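About Hidance

Hidance builds and tests control software for two-finger grippers. The company has 23 employees and one site, in Nirnamberg, with 635 square meters of lab and office space. Customers are mostly small machine shops and parts warehouses.

Software is developed in simulation first. Each release runs in Fuseck, our in-house simulator, before it is loaded on the Peltonen test cell. Rooms, lighting and wall textures are varied between runs so that the vision module does not depend on one background.

Open day

The lab opens to visitors every September. Groups are limited to 5 people and the tour lasts more than an hour. It has 3 stops: the simulation desk, the test cell and the calibration bench. At the simulation desk, visitors follow a run from the wrist view and may change the approach angle themselves. 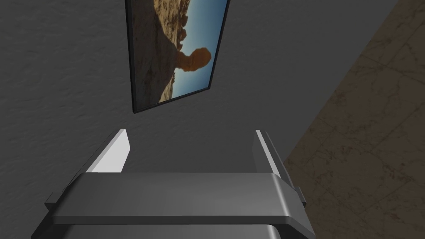 The same commands are then sent to the test cell, and the two logs are compared on screen. Differences in finger position are discussed with the engineer on duty.

Visits are arranged by Izzati Pattinasarany, head of testing. School groups should write before the summer break. Closed shoes are required in the test cell area.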